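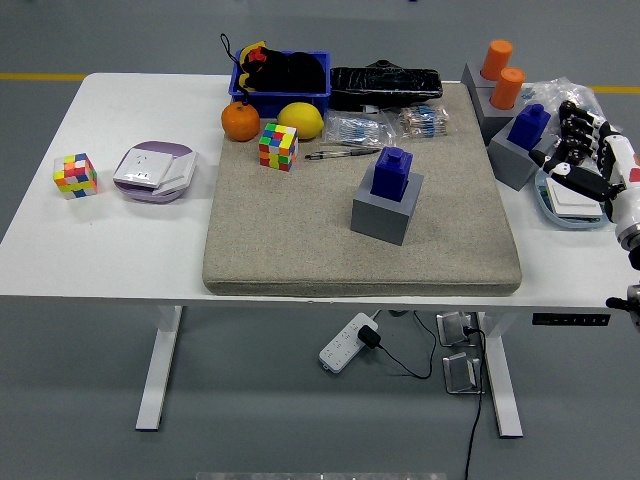
Mariann Szénási asked whether a prop kit can improve a set of demonstrations, or whether it only makes the work tidier. After one month with the Cundavden tabletop kit, our assessment is that it does some of both.

The kit was used to record 667 demonstrations with a multi-fingered hand. The gray cube blocks and the dark blue bottle-shaped pieces that stand on them are the strongest part of the set. Operators learned the placement quickly, and 76 recordings were rejected, most of them in the first two sessions.

Everyday items such as a lemon, a pen, a Rubik's cube and small parts in clear bags add useful variety. The bags remain difficult to grasp, and the Vototitz guide says little about them. The wall socket panels deserve more tasks than the two supplied.

The padded mat is recommended. The labeling sheets are not, as they allow one object name per recording. Urnau sells replacement blocks separately.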